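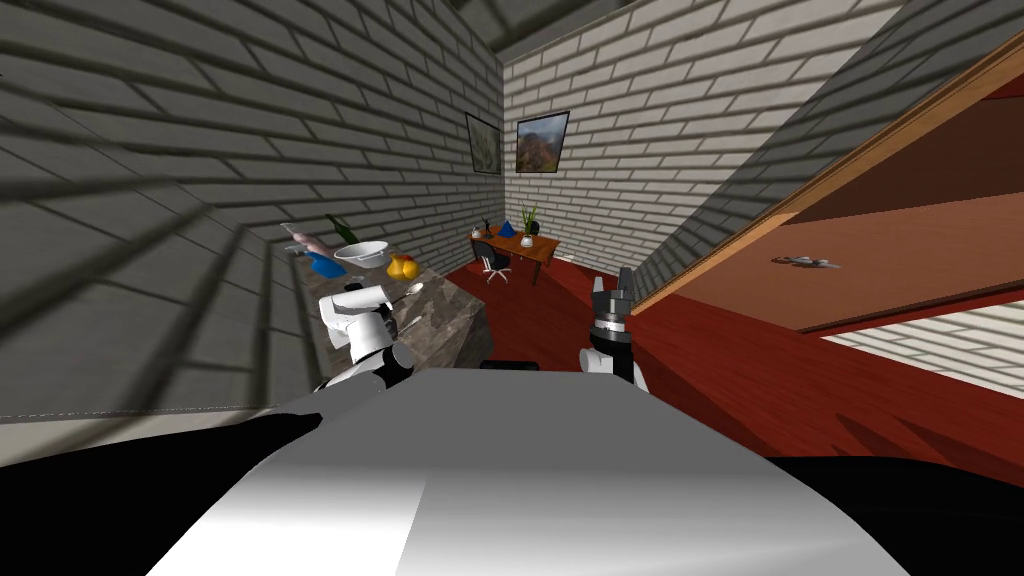 **Two-arm sim: wrist camera and head camera disagree on where the counter is**

I have a simulated two-arm robot in a room scene with a stone counter and a desk against the back wall. The task is simple. Pick up a utensil from the counter with the left arm and put it down again in a different spot. I'm using Deturlow for planning and Plileo for the perception side, both on default settings apart from the camera topics.

The planner works fine if I feed it object poses straight from the simulator. When I switch to poses from Plileo, the left arm stops short or comes in too high, and the fingers close on air. The error is not constant. It gets worse when the body is leaning and goes away almost completely when I hold the body still and wait.

What I have checked so far:

- Camera intrinsics match the sim for the head and both wrists.
- The hand-eye transform is copied from the robot model, so it should be exact.
- Same result with shadows on and off -- I suspected the dark bands on the walls and floor at first.
- Gripper commands are executed correctly when sent by hand.

The other thing I noticed is that the wrist view is often not much use while the arm is traveling. A lot of the time it has the gripper, some floor and some wall in it and hardly anything the detector can work with.
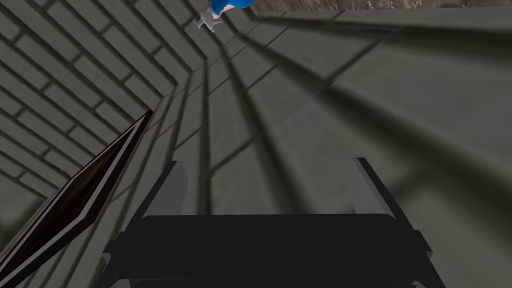

Plileo still publishes a pose during those stretches, and the confidence value barely drops. I don't know if it is reusing an old detection or making a new one from very little. I tried raising the confidence threshold and it only made the poses arrive less often. They were no better.

Is there a setting for this, or do I need to write my own filter between the two? I would also like to know if other people trust the wrist camera at all during the approach, or only at the end.

-- kettle_north

**Drahomíra Ďurica**

It sounds like a timestamp problem. The fact that it goes away when the body is still is the main clue. A calibration error would stay there when you stop moving.

By default the Plileo bridge stamps a pose when the detection is finished, and the planner then looks up the camera transform for that time. If the detector takes 300 ms, the camera has moved on and you are placing the object with the wrong transform. With a leaning body the head camera rotates as well, so a small delay turns into a large offset at the counter.

Things to do, in this order:

1. Set the stamp source to the image header in the bridge config. It is off by default in version 6 and on by default in version 7.
2. Make sure the whole stack uses sim time. One node on wall time is enough to cause this.
3. Log the transform age every time a pose is accepted, and reject anything that fails the lookup. Do not fall back to "latest available".

On the second part, yes, it reuses old detections. The tracker carries the last pose forward and lowers the confidence very slowly. Look for the hold time parameter and set it to 2 frames. After that you will get gaps while the arm is traveling, and your planner has to accept gaps. I plan the approach from the head camera only and let the wrist camera take over for the last part of the motion, once it has a new detection of its own.

You can test all of this without the planner. Lean the body back and forth with the arms parked, and plot the utensil pose in the world frame. It should be a flat line. 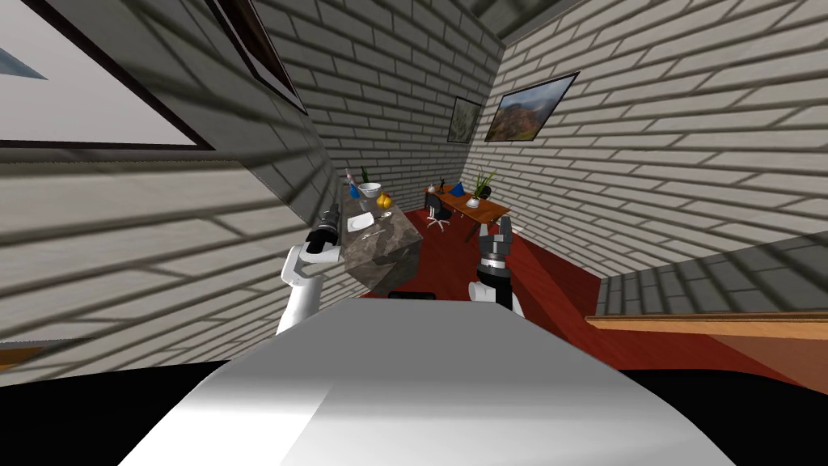

**bae_user**

Had the same thing on Bae with a different detector. Just use the simulator poses until the rest of your code works, then worry about perception.

**kettle_north**

Changed the stamp source and found one node on wall time (the gripper state publisher, which I never would have looked at). The plot with the arms parked is flat now. I still get a small jump when the wrist camera takes over, but the fingers close in the right place.

I can't stay on simulator poses because the perception part is what I'm supposed to be testing.

**Drahomíra Ďurica**

The small jump is normal. Blend the two poses over a few frames, or freeze the target right before you close the gripper. Protura has a short blending node you can copy if you don't want to write one. Check its license file first.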